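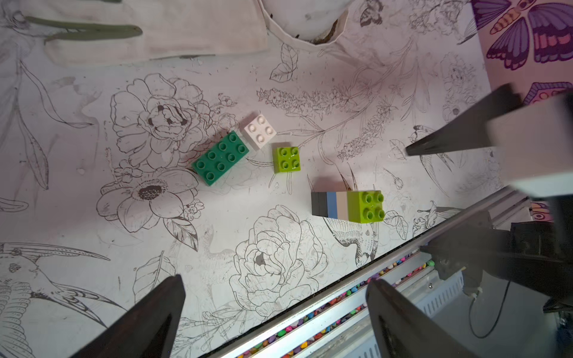

Kandelville Public Library Forum: Overdue Charges and Renewals

Posted by Hollis_Branch_Desk
Patrons are advised that, effective in October, items may be renewed online up to 10 times, provided that no other patron has placed a hold. Overdue charges on children's materials will end on the same date. Charges already on an account will remain payable.

Reply from S_Mollah
I must respectfully disagree with the renewal limit. There were 37 holds on one cookbook last spring, and shorter loans would have served those readers better. - Shiuli Mollah

Reply from brimside_reader
The limit does not apply to items with holds, as the first post states. My concern is the old charges. It is unfair to keep collecting them from families.

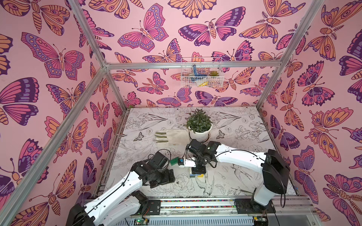
Reply from quietshelf
May a book borrowed at Hollis be returned at the Brimside branch?

Reply from Hollis_Branch_Desk
Items may be returned at either branch. Please allow one day for the return to appear on your account.

Reply from W_Moussa
I support the change but share the concern about old charges - mine date from two years ago. I have asked that the matter be placed on the next board agenda.
Widad Moussa

Reply from S_Mollah
I would support that request. My view on the renewal limit is unchanged.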